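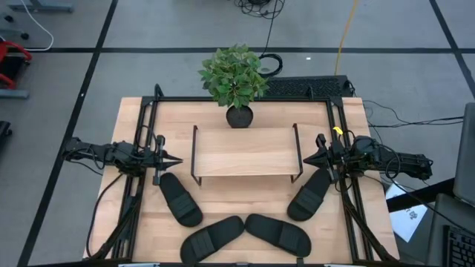 Residents' Forum, Pekardale House
Topic: Footwear storage at apartment entrances

hlindqvist (Building Services)
Posted 9:10 a.m.

Management invites comment on the proposed standard for footwear storage at apartment entrances, which is intended to take effect in August. Under the present rules, shoes may not be left in the shared corridor at any time. Many residents have asked what may be placed just inside the door, where the entry is narrow and the closet is often fitted with a water meter. The proposal is to approve one low shelf per apartment, of the general type shown with a pale wood top and two thin black metal brackets, with slides and similar house shoes kept underneath and a potted plant permitted behind it. Black slides of the kind lying in front of the shelf are what most households leave by the door, and they are the items over which the corridor staff most often trip. Comments will be accepted in this thread until the end of the month.

Hanne Lindqvist
Building Services

corner_unit_219
Posted 9:48 a.m.

Thank you for the notice. I support the proposal in general. I would ask that the standard specify a clear height below the shelf. A slide lies flat and requires very little room, but a winter boot does not, and a resident who reads "footwear" in the rule will expect both to fit. The former rack in my apartment, a Skotix, was sold as a shoe rack and would not accept anything taller than a loafer.

northstair
Posted 10:15 a.m.

I must register an objection to the plant. The entry in the smaller apartments receives no daylight. A plant with dense foliage will drop leaves onto the shelf and onto whatever is stored below it, and a pot standing behind a shelf is difficult to water without spilling. The leaves in the picture already reach past the back of the table. In a narrow entry they would be pressed against the wall. The rule should address footwear only.

m_ostrow
Posted 10:32 a.m.

With respect to the previous comment, the wording is "permitted." No resident would be obliged to keep a plant. My own entry faces a window and I have kept a fern there for several years without damage to the floor. I would accept a requirement for a saucer.

northstair
Posted 10:41 a.m.

A saucer would be an improvement. I maintain the objection as regards the apartments on the stair side.

laundryroom_rota
Posted 11:26 a.m.

Could Building Services please clarify whether the shelf must be purchased from a particular supplier? The last standard, for balcony screens, named a single product, and the price rose soon afterward. A plain board on two brackets can be made at home by any resident with a saw. The finish ought to be left to the household as well. A light top shows grit from the street within a day, and I would choose something darker.

hlindqvist (Building Services)
Posted 1:05 p.m.

In reply to the points raised so far:

Supplier. No supplier will be required. Laitinen and Narkis both offer shelves of a suitable size, and a homemade shelf will be accepted if it stands level and its feet do not mark the floor.

Cost. Management has set aside 2,109 for the purchase of shelves on behalf of residents who request assistance. Applications should be made at the office.

Width. The proposed maximum is 800 millimeters. This leaves the door free to open fully in every apartment type.

Height. The request for a stated clearance is reasonable and will be added to the draft. Boots may be kept beside the shelf on a tray.

Plants. The draft will be amended to require a saucer. The question of the stair-side apartments will be considered separately.

corner_unit_219
Posted 1:37 p.m.

The maximum width is acceptable to me. May slides be left in front of the shelf during the day, or must they be underneath at all times? In a household of four this will be the clause that causes arguments.

m_ostrow
Posted 2:02 p.m.

I would leave that to the household. Once the door is closed, the matter does not concern the corridor.

northstair
Posted 2:20 p.m.

I disagree. The fire inspection covers the entry as well as the corridor, and shoes spread in a curve across the floor are an obstacle to anyone leaving in the dark. Pairs should be set together, with the toes to the wall.

hlindqvist (Building Services)
Posted 3:15 p.m.

The draft will state that the path from the door must be kept clear at night. Daytime placement will be left to residents. The revised text will be posted on the notice board by the mailboxes, and a copy may be requested at the office.

laundryroom_rota
Posted 3:44 p.m.

Noted, with thanks. Please confirm that darker finishes are permitted.

hlindqvist (Building Services)
Posted 3:50 p.m.

Confirmed. Any finish is permitted.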